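Des nouvelles de l'arrière-boutique

Je vous avais promis en décembre de raconter un peu ce que je fabrique depuis que j'ai rejoint le projet Haruna, alors voilà, je m'y mets (avec un café, et du retard). Pour celles et ceux qui nous lisent depuis peu : on apprend à un robot à deux bras à ranger un plan de travail de cuisine professionnelle, et on le lui apprend par l'exemple. Une personne fait le geste à mains nues, on enregistre ce qu'elle voit et ce que font ses doigts, puis on recommence. Et on recommence encore !

La tâche du moment, c'est l'alignement de boîtes de conservation. Dit comme ça, c'est modeste. Mais essayez donc d'expliquer à une machine où finit un couvercle transparent posé sur de l'inox brillant...
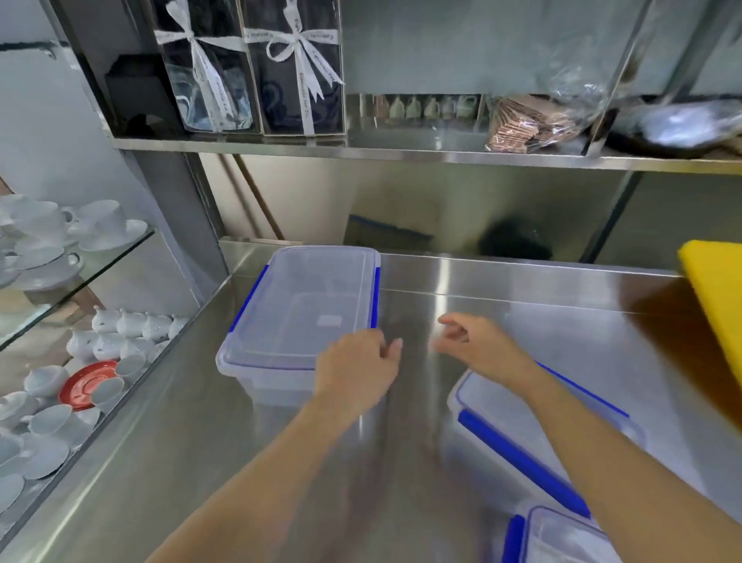 Mains nues, boîtes à clips bleus et beaucoup d'inox.

Hubert Ammann, qui dirige la collecte, nous a fixé un objectif de 3000 démonstrations. On en était à 84 quand j'ai commencé à tenir le journal de bord, je vous laisse imaginer ma tête. Depuis, j'ai pris le rythme : mains en avant, on approche, on pose les doigts sur le couvercle, on déplace, on relâche, retour. Une démonstration dure jusqu'à 4 minutes si on s'applique, et Hubert tient à ce qu'on s'applique. Il préfère un geste lent et bien lisible à dix gestes pressés, et je dois dire que ça me va très bien.

Avec Grethe Vigfúsdóttir, on s'est longtemps disputées (gentiment) sur la place de la main gauche. Elle la veut toujours sur un coin, bien à plat, pendant que la droite fait le travail. Moi, j'attrape les choses un peu comme ça vient.

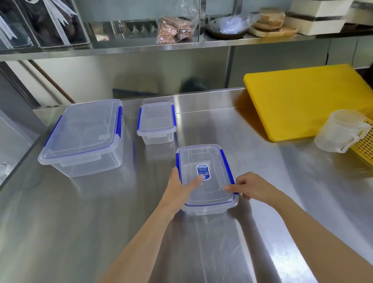
Ma marotte à moi, c'est le transparent. Les premiers modèles entraînés chez Mamine, sur des objets opaques, s'en sortaient plutôt bien, et je pensais naïvement que la suite serait facile. Sauf que le plastique clair laisse passer tout ce qu'il y a derrière, et que l'inox renvoie le reste en double. J'ai donc pris l'habitude de chercher les repères francs : les clips bleus sur les côtés, la petite étiquette bleu foncé au milieu du couvercle, le jaune de la planche à découper contre le mur. Quand j'annote, je commence toujours par là. Esben Lauritsen trouve que je triche, que le robot devrait se débrouiller avec les contours. On en reparlera quand il aura annoté une matinée entière à ma place !

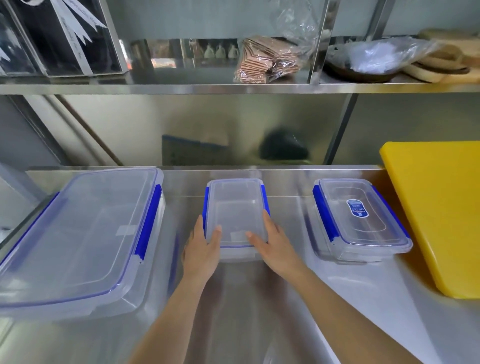 Dernière mise à jour de la page : 13 janvier 2019

Côté télécommande, ça avance aussi. Sakda Yimyam a repris les manettes pour que le robot rejoue les mêmes rangements, piloté à distance depuis la pièce d'à côté. J'ai essayé, je suis nulle. On perd complètement le toucher, on serre trop, ou pas assez, et la boîte part de travers. Sakda, lui, enchaîne 7 essais sans broncher en sifflotant. Il m'a conseillé de regarder la pince plutôt que l'objet, et j'ai déjà moins honte de mes courbes.

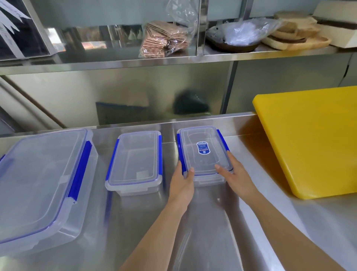 On mélangera ensuite les deux séries, les gestes à la main et ceux des manettes, pour voir laquelle aide le plus. Je parie sur la main, Sakda sur les manettes évidemment, et il y a un gâteau en jeu. Si vous avez envie de venir prêter vos bras une demi-journée, écrivez-moi en répondant à cette lettre : pas besoin de s'y connaître, il faut juste aimer ranger et supporter ma playlist.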